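Unit 2: Reservoirs, drawdown and submerged heritage
Instructor: Friederike Strobel

Oston reservoir stores water behind a gravity dam. In dry years the outflow exceeds the inflow and the level falls — the term is drawdown. Masonry exposed this way dries, cracks and sheds mortar.

Key terms: full supply level, dead storage, littoral zone.

Reading: Hellwig, chapter on Besine mill, 48 pages. Bring the level record for January to the seminar.

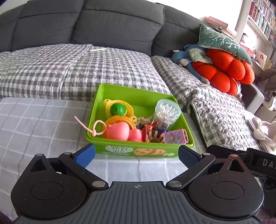

Fig. 1. Open green box beyond two blue padded jaws.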